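Forum > Rides and Routes > Day rides
Trodgate to Grornow and back - worth it in autumn?

wobblywheel
Posted Oct 5, 2018
Hello all! I've been staring at the map all week and I think I've talked myself into the Trodgate to Grornow loop. I make it 114 km with 900 metres of climbing, which would be my longest by a fair way (my best so far is a flat one along the estuary, with a tailwind that I still tell people about). Has anyone done it this late in the year? I'm on an old steel tourer with mudguards and a triple, so gearing is no problem. Legs, possibly.
Main question is which way round. Second question is food. I get through a silly amount of it.

hedgerow_hal
Do it! One of my favourite days out anywhere. Clockwise, no contest. You get the climb to Henao Cross done while you're fresh, and then it's that gorgeous long run down through the beech woods with the river popping up on your left every few minutes. I've done it in May with the bluebells out and I've done it in proper autumn, and autumn wins because of the colour. Take a gilet for the descent, you'll have a damp back by the top.

marjoram
I'm going to disagree with Hal, sorry Hal. Anticlockwise. The beech woods are lovely but in October that descent is a carpet of wet leaves with a cattle grid halfway down it, on a bend. I'd much sooner ride up through the leaves than come down on them. You also see more going uphill! I've stopped on that road to look at fungi more often than I'd like my club to know.

hedgerow_hal
Fair point about the cattle grid. But anticlockwise you finish with the drag past the quarry into the wind, and I've seen grown adults get off and sit on the wall there. Leaves can be ridden slowly. Wind can't be ridden at all.

marjoram
The wall is a very nice wall.

Ticketyboo
Anticlockwise from me too, but only if you can start early. Sunset catches people out at this time of year and the quarry road has no lighting and no verge. Put lights on whichever way you go, and not the little blinky ones.

wobblywheel
This is brilliant, thank you. Leaning anticlockwise for the leaves. Wheels are 32 mm with plenty of tread left, if that changes anyone's mind. So what about eating?

Édgar Cabrera
Hi wobblywheel, I've ridden this one more than any other route and I'm very happy to see somebody else getting excited about it. Going anticlockwise, the first stretch out of Trodgate is easy lanes and you can eat out of your pockets. Don't sit down at the café in the first village however good the flapjack looks, it's far too soon and your legs will think the day is over.
After that you want a proper stop, and for me that's always been a village shop and never a café. I love a village shop on a long ride. You're in and out when you like, you can sit outside in your muddy shoes, and you get to have a strange lunch that you'd be ashamed of at home. Something salty, something fizzy, something out of the freezer if the sun's out.

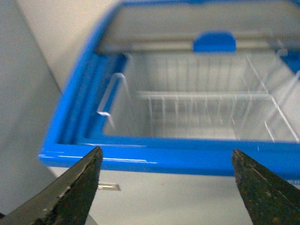
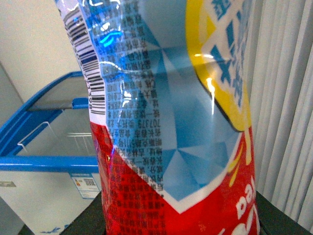
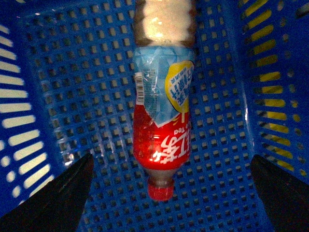
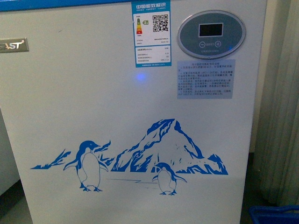

My rule is to stop before I'm hungry. On this loop that means Skinow, which comes just before the climbing starts if you're going anticlockwise. Eat half of what you've bought there, put the other half in the bar bag and have it at the top by the stone cross. There's a bench that faces west and on a clear day you can see right over to the sea. I've had some of the happiest sandwiches of my life on that bench.
From there it's rolling all the way round to Grornow. It looks lumpy on the profile but each little rise gives you enough speed for the next one, and I usually sing. After Grornow you turn for home and it's the quarry road. Hal is right about the wind. Sit on the drops, pick a gate in the distance, ride to the gate, pick another.

gearhoarder
Lovely write-up but I'd never rely on shops for a route like this. Opening hours round there are all over the place and I've been caught out before, knocking on a locked door like a lost carol singer. Carry everything. Malt loaf, bananas, 2 big bottles, done.

Édgar Cabrera
I always have a malt loaf as well, it lives in the saddlebag and is older than some of my tyres. So we don't disagree that much! But I'd be sad to do the whole ride without a stop. A chat with whoever is behind the till has saved me from a closed bridge and a flooded ford.

Ticketyboo
gearhoarder is right about one thing, take cash. There's a minimum spend on cards in a lot of these places and the nearest cash machine is back down the hill.

gearhoarder
One thing?

marjoram
If you want water, there's a tap on the churchyard wall on the far side of Grornow, round to the right of the gate. It runs slowly so take your time. They do turn it off once the frosts arrive, but it should still be on now.

sprocketina
Can I stick my oar in about pace? My first big one went wrong at 50 km. I felt marvellous, chased a man on a carbon bike for no reason at all, and had nothing left by the second half. Ride the first third as if you're out with your gran. My gran was quite quick, mind you.

wobblywheel
Ha, I would absolutely chase the man on the carbon bike. Noted!
Right, the plan so far: anticlockwise, early start, shop stop at Skinow with malt loaf as insurance, picnic on Édgar's bench, cash in the back pocket, proper lights. I've got bar tape to redo first as the old lot is coming off in my hand. Is the surface all right past the quarry? The map has it as a thin yellow line and that makes me nervous.

hedgerow_hal
Tarmac all the way, bit gritty near the lorry entrance. Stay out of the gutter there, it's where all the sharp stuff collects. Two tubes, not one.
And when you've done it anticlockwise, come back and do it clockwise in spring. I'll ride it with you.

marjoram
I'll come too and sit on the wall.

wobblywheel
You're both on! Is the bench before or after the turning for the reservoir? There seem to be two tracks up there.

Édgar Cabrera
After. Go past the reservoir turning, over the cattle grid, and it's on the right behind the gorse.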